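Lot 52

Condition report, second draft. Bramcombe Auctions, Animation and Illustration department.

Lot 52. Production cel, hand-inked and painted, from the unreleased short The Weather Clerk. Studio: Jorka. Figure of a heron in a waistcoat, facing left, bill open. Two peg holes intact, third torn. Paint lifting at the left wing. Unframed. Estimate on request.

The cataloger typed this at the long desk and stopped at the word "heron." The consignor's letter called it a stork. The old inventory sheet called it a crane. She checked the leg color against the studio's paint chart, which gave one gray for all three birds, and left the word as it was.

The Weather Clerk had been in production for 17 months when it was shelved. According to the consignor, it concerned a bird employed to decide each morning whether it would rain on the town of Molulwood. The bird kept a ledger. In the first version of the story he falls in love with a cloud, and in the second he is replaced by a barometer. The studio had painted most of the second version before anybody decided it preferred the first. Both sets of cels went into the same boxes.

The sale would be the first time any of them had been offered. There were 3069 in the consignment. The department had selected the ones in which the bird's eyes were open, on the grounds that cels with closed eyes sell for less, and had then removed those with a peg tear longer than a thumbnail.

Lot 52 had a tear longer than a thumbnail. She had kept it in because of the ledger.

The ledger was under the bird's right wing, open, and somebody had written in it. On the other cels the ledger pages carried wavy lines, the usual shorthand for handwriting that will be on screen too briefly to be read. On this one the ink was legible under a loupe. It gave a column of days and a column of weather. Rain. Rain. Fair. Rain, late. Fair. Fair. Hail, apologized.

She measured the entries. The lettering was less than a millimeter high and had been done from the front of the sheet, in the same brown line used for the waistcoat. It had not been added afterward. The paint on the reverse ran behind it without a break.

She sent the cel to the scanning room with a request for the highest setting the machine had. The request came back with a note: scanner down, try after lunch.
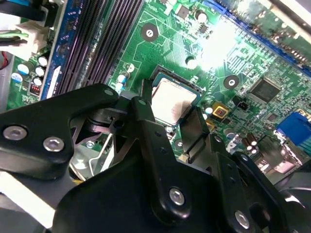
Gripper at the processor on a green motherboard.

After lunch the scanner was running. It took nearly an hour to make one pass, and the file opened slowly, in horizontal strips, from the top. Bill. Eye. Collar. At the level of the wing the ledger arrived, and she enlarged it until each letter was as tall as her hand.

There were more entries than the loupe had shown. The second page went down past the edge of the wing and continued at the same size, in the margin of the sheet, where the camera would never have reached. The column of days ran on through July. The last line did not give any weather. It read: Asked for the afternoon off. Granted.

She looked up the production records. The consignor had supplied a photocopy of the draft sheet, which listed each shot with its length and the painter assigned to it. Paint department staff were entered by desk number. The shot with the open ledger had gone to desk 17. It ran for less than a second and had been marked approved, then marked cut, then marked approved again in a different pencil. Beside the last mark was the word "leave."

She considered the word for some time. It could mean that the shot was to be left as it stood. It could mean that desk 17 was on leave. The sheet had a column for absences, and the column was blank for the whole of that month.

The condition report had a fixed form. It allowed for tears, losses, lifting, staining, fading, tape residue and later additions. There was no field for text original to the work and not intended to be read. She tried it under Inscriptions, which the software rejected as the cel was unsigned. She tried it under Other, which accepted 2000 characters and would print only the first line.

The department had a guideline for this. Where a feature cannot be seen at normal viewing distance, it need not be reported, provided it does not affect value. She could not say whether it affected value. A buyer who knew about the ledger might pay more. The same buyer might also go through the other lots with a loupe and find wavy lines, and pay less for those.

She went back to the scan and copied the entries out by hand, both pages and the margin. Then she found the weather records for the town where the studio had stood, in a bound volume from the Ó Riain bequest on the reference shelf, and laid the two side by side. The days matched as far as the volume went. The hail was there. The volume had it at ten minutes past three, of short duration, with damage to glass.

She closed the file and finished the report.

Lot 52. Production cel, hand-inked and painted. Figure of a heron in a waistcoat, facing left, bill open. Ledger beneath right wing, with entries. Two peg holes intact, third torn. Paint lifting at the left wing. Ink stable – do not trim the margin.

Under Estimate she deleted "on request" and put a figure. Then she initialed the sheet, returned the cel to its sleeve, and took out Lot 53, in which the bird was looking out of a window.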